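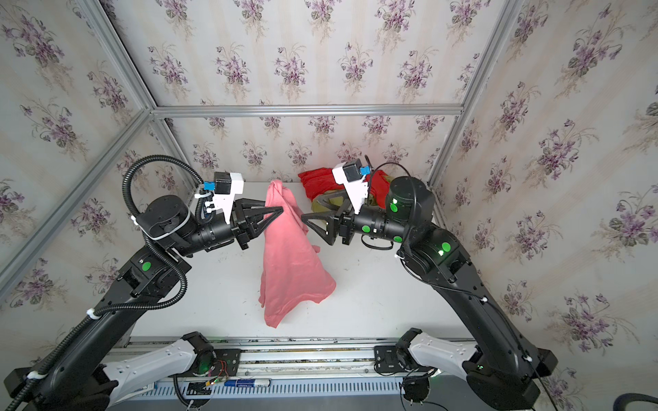
Macario Nava wrote in to ask whether the back wall or the side walls should be papered first, and whether one strip can simply be folded through the corner. Start with the back wall, and don't fold a full-width strip. Corners are almost never straight from top to bottom, and a wide strip will crease or pull away as the paste dries. The steps in this section use a cut strip and a small overlap instead.

Section 5. Papering inside corners

This section applies to Zamudio paste-the-wall papers, including the small floral patterns. For outside corners and window reveals, see Section 6. For ceilings, see Section 8.

Before you start

Walls must be clean, dry and sized. If you used Zirstead primer, leave it overnight. New plaster needs longer, see Section 2.

You will need:
Paste roller and a 2-inch brush
Smoothing brush or plastic smoother
Snap-off knife with new blades
Wide filling knife or metal straightedge
Plumb line or level
Tape measure and pencil
Seam roller
Bucket of clean water and a sponge
Overlap adhesive, tube 451

Check that all rolls carry the same batch number. Shade differences that can't be seen on the roll often show up in a corner, where light falls on the two walls from different sides.

5.1 Measuring the corner strip

1. Hang full strips along the back wall until the gap left at the corner is narrower than one roll.
2. Measure the gap at the top, the middle and the bottom. Write down the widest figure.
3. Add 1/2 inch to it. This is the width of your first corner strip. The extra goes around onto the side wall.
4. Cut a length to the height of the wall plus 4 inches, matching the pattern to the last strip hung.
5. Lay the length face up on the table and mark the width at both ends, measuring from the edge that will meet the last strip. Cut along the straightedge in one pass.
6. Keep the offcut. It goes on the side wall. Pencil an arrow on the back to show which end is up.

Note: With small bouquets it is easy to hang a strip upside down. Look at the stems before you cut.

5.2 Hanging the first corner strip

1. Roll paste onto the wall, going 2 inches past the corner. Use the brush to work paste right into the angle.
2. Set the strip against the last one and slide it up or down until the pattern meets.
3. Smooth from the seam toward the corner, then press the paper into the angle with the edge of the smoother.
4. Brush the narrow flap down onto the side wall. If it wrinkles, make small cuts into the flap at the wrinkles and press it flat.
5. Trim top and bottom. Change the blade first.

Caution: Used blade sections are sharp. Snap them off into a closed container, and don't leave them on the table or the floor.

5.3 Hanging the second corner strip

1. Measure the width of the offcut.
2. From the corner, measure the same distance along the side wall and mark a plumb line there. The far edge of the offcut follows this line, whatever the corner does.
3. Paste the side wall up to the corner. Put a thin line of overlap adhesive on the flap from 5.2 if your paper is vinyl coated. Ordinary paste does not grip vinyl well.
4. Hang the offcut with its uncut edge on the plumb line and its cut edge in the corner, over the flap.
5. Match the pattern at eye level. A small mismatch higher up or lower down is normal in a corner that leans.
6. Wait 30 minutes, then go over the corner lightly with the seam roller. Wipe off any paste on the face with a damp sponge.

Do not use the seam roller on embossed papers. Pat the seam with a folded cloth.

5.4 Drying

Keep the room between 60 and 69 degrees Fahrenheit until the paper is fully dry. Turn off fans and close the windows. Heating the room to speed things up opens the seams - this is the most common cause of the complaints we get about corners.

Small bubbles usually go down by morning. If one is still there the next day, slit it along the edge of a leaf or petal with a new blade, work a little paste in with a fine brush and press it flat.

5.5 Corner problems

Paper has pulled away and sounds hollow: slit it down the corner with a sharp knife, paste behind both sides and overlap them slightly.

White line at the seam: the paper has shrunk back. Touch in with a watercolor pencil in the ground color.

Paste marks that shine when dry: dampen with warm water, wait a minute and blot. Don't rub.

Pattern drifts more than 1/4 inch from top to bottom: take the second strip down while the paste is still wet, check the plumb line again and rehang.

Replacement smoothers and the 451 adhesive are sold at the Billberg and Mornness counters. Continue with Section 6, Outside corners and reveals.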